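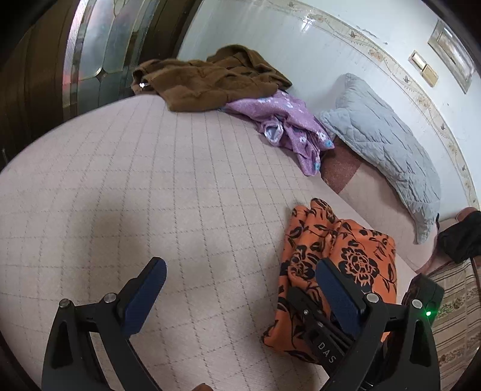 Bataineh Media Watch
Our review of paid content in the Tasgate local press is published this morning. A short thread on what we looked at, what we found and what we have asked the publishers to do. 1/14

Bataineh Media Watch
The review covers six months of output from 40 local news websites. Most belong to one of two publishers, Vondach and Brorico. The rest are independent titles, several of them run from a single office. 2/14

Bataineh Media Watch
We were asked to look into this by readers. Their complaints were similar: an article read like news, carried a reporter's byline and appeared among the day's stories, yet a business named in it had paid for it to be there. 3/14

Bataineh Media Watch
We identified 115 articles where payment had been made and the page did not say so clearly. In this review, "clearly" means a label placed above the headline or directly beneath it, in words an ordinary reader would understand. 4/14

Bataineh Media Watch
Labels were present on many of these pages. The difficulty lay in the wording. "In association with", "partner voices" and "community spotlight" were all in use, and none of them tells a reader that money has changed hands. 5/14

Bataineh Media Watch
In other cases the label sat at the foot of the article, below the comments. On a phone, a reader would have to scroll past several unrelated stories to reach it. We have treated those pages as unlabelled. 6/14

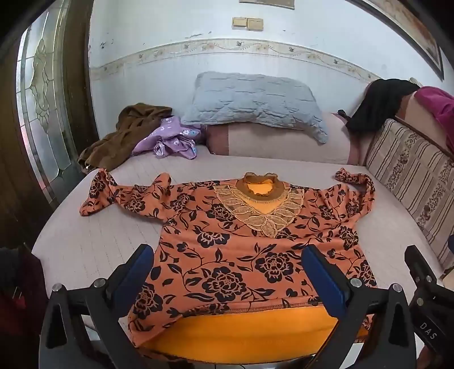 Bataineh Media Watch
Eight of the articles concerned a planning matter that was still before the council when they appeared. We regard these as the most serious cases in the review and they have a chapter to themselves. The developer had paid for all eight. 7/14

Bataineh Media Watch
Both publishers replied to our questions in writing. Vondach accepts that its labels varied from title to title and says a single form of words, "Paid for by", followed by the name of the advertiser, will be used across its sites from September. 8/14

Bataineh Media Watch
Brorico does not accept our reading of the planning articles. It states that its editors checked each piece for accuracy before it was published. We have printed its reply in full as an annex and would encourage readers to consider it alongside our own findings. 9/14

Bataineh Media Watch
We should be plain about the limits of this work. We did not examine print editions, newsletters or social media posts. We relied on rate cards, on contracts shown to us by advertisers and on answers from the publishers — there may be paid articles we did not find. 10/14

Bataineh Media Watch
Nor do we suggest that individual reporters acted improperly. Several told us in confidence that their names had been added to copy they had not written. We recommend that no staff byline should appear on paid material under any circumstances. 11/14

Bataineh Media Watch
Our other recommendations are addressed to the publishers: one agreed label in the same position on every site, the name of the payer in full, and a public list of paid articles, kept up to date and open to search. Older pages should be corrected as well as new ones. 12/14

Bataineh Media Watch
Readers who believe they have seen an unlabelled paid article in a Tasgate title may send us the link through the complaints form on our website. Please include the time at which you saw the page, as labels are sometimes altered afterwards. Complaints about accuracy should go to the publisher first. 13/14

Bataineh Media Watch
An open briefing on the report will be held online on Thursday at 6 p.m. Questions may be submitted beforehand or put during the session. The full report, the annexes and a large-print version are available from our publications page. 14/14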